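The Gripper That Would Not Let Go 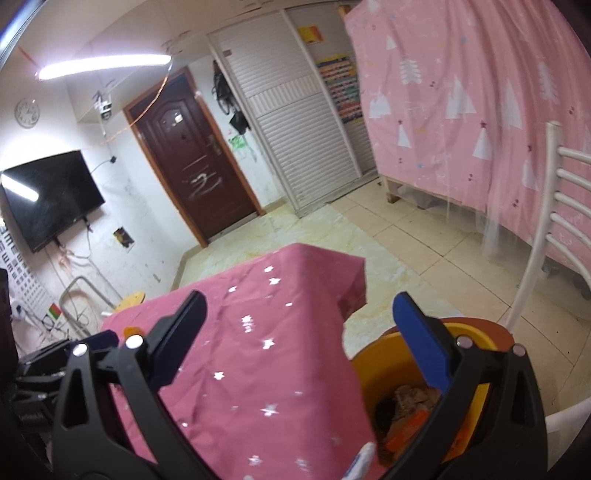
The hand-held gripper at the table, with a bowl of food by its right jaw.

In-ho Um has a small crescent-shaped mark on the side of his left thumb, and he will show it to you before you have sat down. "Two weeks," he says. "It looked a lot more impressive two weeks ago."

The mark came from a hand-held gripper, the kind a person carries around a house doing chores so that a robot can later be taught to do them. Um coordinates home sessions for Trallow, a small outfit that collects this sort of practice from people's kitchens and bedrooms. The tool is simple. You squeeze a trigger, the jaws close. You let go, a spring opens them again. In May, on the 104th session of the spring round, the second part stopped happening.

"I was moving a spoon," he says. "I would like that noted. I have friends who got hurt climbing things."

He had closed the jaws on the handle, lifted, set the spoon down and released the trigger. The trigger came back. The jaws stayed where they were. He reached in with his free hand to push them apart, which the instruction sheet tells you not to do, and which Um knows the sheet tells you not to do, having written the sheet. The linkage slipped, the jaws shut the rest of the way, and his thumb was between the pads and the frame.

How hard does it squeeze? Um's colleagues measured that afterward on the bench at Sarkau, the workshop that builds the tools for them. A healthy one gives 5 newtons at the fingertips with a normal pull. The faulty one, letting go all at once, spiked to 195 near the pivot.

"So you have one number for a spoon and one number for a thumb," he says. "We had only ever tested for the spoon."

What had failed was a plastic bushing, a ring small enough to lose in a shag carpet. It sits where the jaw arm turns, and it is meant to be replaced after a certain number of hours. This one had not been. The hours were kept in a spreadsheet, and the spreadsheet had a column for each tool, and when the tools were relabeled over the winter the columns were not. By the log, the gripper that bit Um was nearly new. It had done 385 hours. The one that really was nearly new had been getting fresh bushings every few weeks.

"It's in beautiful condition," Um says. "You should see it. Turns like butter."

There had been warnings, of a sort. He went back through the session notes and found that three different people had written "sticky" over the previous month. One had written "sticky (food?)," and that question mark, he thinks, cost them a good deal of time. A lot of their work happens near food. If something in a kitchen is sticky, you wipe it. So the tool was wiped, several times, by conscientious people, and sent back out.

I ask whether anyone had considered taking it apart.

"It has screws," he says. "People see screws and think somebody else is in charge of them."

The thumb was cleaned and bandaged on the spot. No stitches. He finished the paperwork with his right hand and then, because he is the person incident reports go to, he received the paperwork. He sent himself an acknowledgment. It's in the file. There is a line on the form asking whether the operator had been properly trained, and he spent longer on that one than on the rest of the page.

The next morning all the grippers were called in. That was harder than it sounds. Several were out at Skanville, the apartment complex where a good number of the spring sessions had been booked, and the families there had gotten used to having them. One grandmother had been using hers to get jars down from a high shelf and gave it up with reluctance. Sarkau opened every tool and found two more bushings on their way out. One had a crack you could feel with a fingernail.

The part has since been changed to a metal one, ordered from Echeverría, a supplier that normally makes fittings for sailboats. It costs more. It also squeaks when it starts to wear, a property Sarkau listed as a drawback and Um asked them to keep.

"I want it to complain," he says. "The old one was very polite right up to the end."

There are a couple of other changes. Each tool now has its hours written on a strip of tape on the handle, in marker, by whoever used it last. A slot in the linkage lets you open jammed jaws with a screwdriver from the outside. The word "sticky" is no longer accepted in session notes without a second sentence. Um says the second sentences have been very informative, although one person wrote four paragraphs and he has had to have a word.

He is less cheerful when I ask about the part that bothers him. The whole reason for carrying a gripper by hand is that a person is gentler than a machine and knows when to stop. Everyone on the team, Um included, had filed it in their heads as a kitchen tool. The actual robot arm back at the office has a fence, a red button and a laminated card about the red button. The hand-held ones went out in a tote bag.

"Nobody would put a hand in the arm," he says. "I wouldn't. I stand behind the line like everybody else. Then I go out to a session and stick my thumb in the same jaws, because there's a handle on the other end and I'm the one holding it."

He went back to running sessions nine days later. The first job was spoons again. He used the squeaky one.

The sheet has been rewritten, too. The instruction about not reaching between the jaws used to be item eleven, after the section on charging. It's now at the top, in bold, with a drawing of a hand. Um did the drawing himself and has been told it looks like a mitten. He is thinking about having it redone before the fall round, if there's money left after the bushings.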